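Robot Manipulation Practical: Notes for Session 3

Module leader: Parvaneh Kermani
Lab supervisor: Bhupendra Grewal
Updated 2 Sep 2025

Bring these notes with you, along with the signed safety sheet from Session 1. If you have lost the sheet, ask Bhupendra for another before you come in. You can't go past the yellow line without one.

What the session covers

In Session 2 you moved the arm by hand and saved joint positions. In this one you will drive it to objects on the kitchen table and record each attempt as a separate run. The recordings go into the shared set for the July project groups to compare against, so they need to be labelled the same way by everyone.

You work in pairs. One person drives, the other keeps the log and stays within reach of the stop button. Swap after every 2 runs. The person on the log doesn't touch the controls, even to help.

Before you switch on

Check that the table clamps are tight and that no cable is caught under the base. Move bags and coats to the racks by the door. Tie back long hair and take off lanyards.

Look at the cable that runs up the arm. It should have enough slack at the wrist for a full turn in either direction. If it looks tight, turn the wrist back to zero from the menu. Don't pull on the cable.

Switch on at the wall, then at the controller, and wait for the controller to finish its own checks. Open Ilska on the lab computer and choose your pair number. If Ilska says the arm is not found, close it, wait, and open it again. If it still can't find the arm, call one of us over.

Approaching an object

Most of the failed runs last year failed in the approach. The gripper was already in the wrong place or at the wrong angle before it closed. For this reason we split the movement into a far stage and a near stage.

In the far stage you move to a point clear of the object, at the height you mean to grip. Speed is set to 40 per cent and you can leave it there. In the near stage you drop the speed to the lowest setting and move along one direction only. If you find you need to correct sideways, back out to the far point, correct there and come in again.

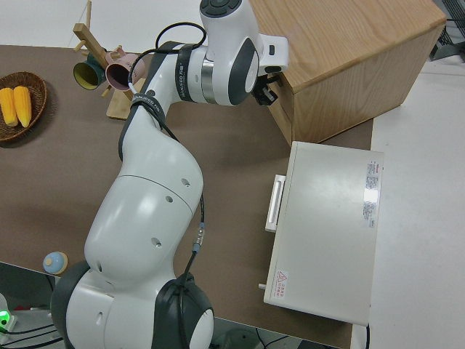
Large, flat-sided objects need more care than small ones. A cup that gets nudged will slide or tip and you will see it straight away. A piece of furniture pushes back, and the arm will go on pressing until the force limit trips. Listen for a change in the sound of the motors and watch the force reading in the corner of the Ilska window. Anything over 100 in that reading means stop and back out. The units are the software's own, so please don't write newtons in your report.

Watch the elbow as well as the gripper. When the arm reaches across the table, the middle of it can swing over things you aren't thinking about. The person on the log should call out if any part of the arm comes near something that is not the target.

Recording a run

Start the recording before the arm moves and stop it after the arm is back at the home position. A run that starts halfway through the far stage is no use to the project groups.

Name each run with your pair number, the target and the attempt, in that order, with dashes between them. Use the target names on the printed list by the computer. Last year we had the same object under four different names and Bhupendra spent most of a week sorting it out.

In the log, write down:

Start and end time
Target name
Who was driving
Whether the run was completed, stopped by you, or stopped by the force limit
Anything knocked or moved by accident

Keep failed runs. They are marked in the same way as completed ones and you won't lose anything for them. Runs with no log entry will be deleted.

If the arm stops by itself

Leave the stop button alone unless the arm is still moving. Read the message on the screen and copy it into the log word for word. Then press Clear, drive backwards along the way you came in, and return to home. If Clear is greyed out, come and find us.

Written work

Each pair hands in one report of no more than 3 pages. Choose one completed run and one that was stopped, and explain the difference between them using the joint and force plots from Ilska. Say where your far point was and whether you would choose the same one again.

Reading: the Renville handout on approach directions (all of it) and the first half of the Jalali notes on contact. Both are in the Andimness folder on the module page. The second half of Jalali is for Session 5 and you can leave it for now.

Questions about the equipment go to Bhupendra, and questions about marks or extensions go to Parvaneh.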